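Matching and Seating Toy Pieces: Instructions for Activity Leaders
Prepared by Pilar Ojeda, Trulano Learning Room

Start at 10 a.m. with a bare tabletop and one pair of pieces. Bring the blue piece and the yellow piece close together at the center of the work surface before handling either one further.
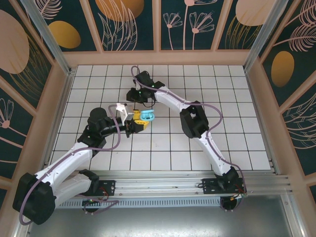 Blue and yellow pieces close together over the tiled surface.

1. Check both pieces for cracks. Return damaged pieces to Bautista Lagos with form 134.

2. Set the yellow piece flat, with its square recesses in view.

3. Lower the blue piece onto the yellow one, oval face up. Small specks on the top are acceptable. Do not press or twist.

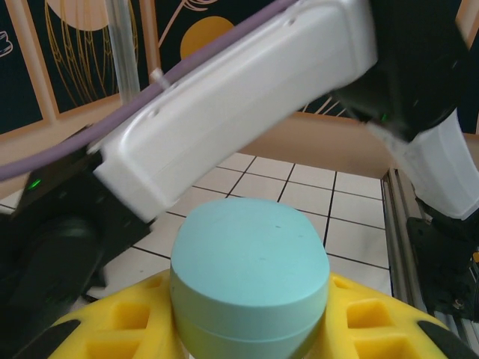
4. Let go of the blue piece and check that it stays level. If it tips, lift it straight up and repeat step 3.

5. Record the result on the sheet and store the pair in the Daltholm cabinet.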